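Does Shade Really Make You Cooler?

Grown-ups love to say, "Go sit in the shade, it's cooler there." Should you believe them? Let's check before we do.

Put one thermometer in the sun and another in the shade. The sunny one reads higher. Case closed? Not so fast. A thermometer in the sun soaks up sunlight and heats itself, so it is partly telling you how hot the thermometer is. The air a few steps away, under a tree, may be almost the same temperature.

So why does shade feel so good? Your skin soaks up sunlight too. Block the light and your skin stops getting that extra heat, even if the air hasn't changed much.

Trees have another trick. Their leaves let out water, and when water turns into vapor it carries heat away. That part is true, but be careful with big claims. I once read a sign in Harnov Park that said one tree cools "like 700 fans." What size fans? Running for how long? The sign didn't say, so I don't trust the number.

And shade is not a magic shield. Sunlight bounces off sand, water and pale walls, and it can reach you from the side. You can still get a sunburn, so keep the sunscreen on.

Try a test of your own. Set out two cups of water, the same size and filled to the same line, one in sun and one in shade. Write down your guess first. Feel free to doubt me until you see your results.

Shadows also move, and people forget this. The sun crosses the sky all day, so a spot that is shady at lunch may be blazing by three. A big beige umbrella over a round table can't promise shade to every seat all afternoon, however wide it opens. Check where the shadow falls before you pick your chair, then check again an hour later.
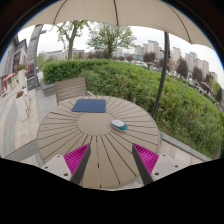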